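Fuentealba Institute
Household Management I
Handout for Unit 2: Open and Closed Containers
Instructor: Milagros Retamal
Practice room: 284

Purpose of the unit

Students who completed Unit 1 have already prepared a room inventory and divided its contents by frequency of use. The present unit deals with the next decision, namely what kind of container each group of items should be given, and where that container should stand. The subject is treated before shelving and cabinets, which are covered after the March break, because the size of the containers determines the spacing of the shelves.

For the purposes of this course, a container is any object whose main function is to hold other objects together and allow them to be moved as a group. Furniture is excluded. A drawer is therefore not a container under our definition, although a tray placed inside a drawer is. Students should use the term in this sense in all written work.

Open containers

An open container has no lid, or has walls through which air and light can pass. Wire baskets, racks, shallow trays and crates belong to this group. They are suited to items that are used daily, items that need air, and items that several members of a household must be able to find without asking.

The wire basket is the type most often chosen in the practice room. Its walls are made of thin rods joined in a square grid, and the contents can be checked from the side without lifting anything out. A basket of this type may be used with or without a smooth panel laid in the bottom. The panel matters more than students tend to expect. Without it, narrow items tip or fall between the rods, and soft items take on the pattern of the grid.

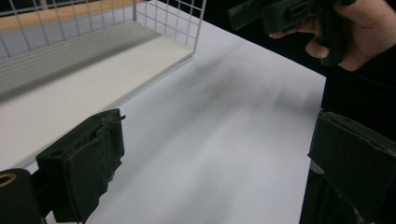

Placement is the second consideration. A basket should stand with one wall parallel to the edge of the table or shelf, and far enough back that a sleeve passing along the front does not catch a corner. The working area in front of it is kept clear during sorting, and items are brought into that area a few at a time. Students who place the basket in the middle of the table usually find themselves reaching around it for the remainder of the session.

White or light-colored surfaces are preferred for sorting. Pins, beads, threads and crumbs show against them, and the surface can be checked quickly at the end of the period. Where only a dark table is available, a plain light cloth may be laid over it and shaken out afterward.

Open containers also have limits. They do not keep out dust, they do not confine small loose parts, and they offer no protection to items with a pile or nap, which collect lint. The following section concerns items of that kind.

Closed containers

A closed container has a cover or a wall that separates the contents from the room. It may be opaque or transparent. Opaque containers require a label. Transparent ones do not always require one, although Javiera Zapata's supplementary notes, available at the Horklow reading desk, argue for labeling every closed container in a shared household. Students should read those notes before the next practical session and be prepared to state whether they agree.

When examining a closed container or a transparent cover, proceed in the order given.

1. Look at the contents through the wall before opening anything. Note whether they can be identified, or whether only their color and general texture can be made out.

2. Check whether soft or furry contents are pressed against the plastic. Pile that is held flat for a long period may keep the mark, and a larger container should be considered.

3. Find the part intended for handling. On a clear plastic dome with a colored rim, it may be a tab molded onto the rim itself. Take hold of the tab and keep fingers off the clear surface, where prints are easily seen. The rim may be supported with the other hand if the piece is large.

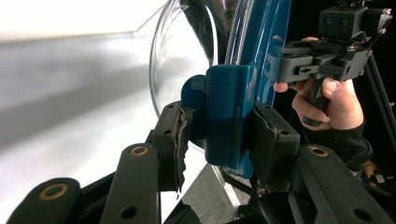 4. Set the piece down on its rim, or on a folded cloth if the curved side must face the table. Clear plastic scratches readily, and a scratched wall loses the advantage for which it was chosen.

5. Wipe the rim with a dry cloth, then the clear surface, working from the top of the curve outward. Do not use abrasive powder or a scouring pad.

6. Record the type, approximate size and condition on the unit worksheet.

Choosing between the two types

Most rooms require both. The choice should be made for each group in the inventory, and the worksheet must show the reason in a short phrase, such as "daily use" or "collects lint." A choice based only on appearance will be returned for revision. Students may propose a mixed arrangement, in which covered items are kept inside an open basket, provided that the cover can be removed without disturbing the rest.

Written assignment

Each student will submit a report of almost 2,000 words on the containers in one room of a household known to the student. The report must include the Unit 1 inventory as an appendix. Reports are left in the tray outside Room 284 before the start of the Unit 3 lecture.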